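Robotics clubs should be judged by what their members learn, and the trophy shelf is a poor measure of that. At Helanwood the student project has 13 members and meets on Tuesday after class. Its work is plain: bowls, a tabletop, an arm and a good deal of patience.

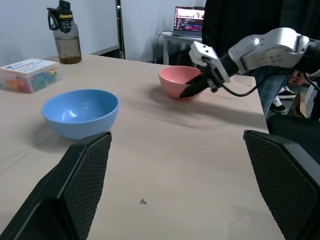 Schools that spend $600 on competition entry might first ask what that sum would buy in bench time. Our view is that practice should be funded first — and travel second.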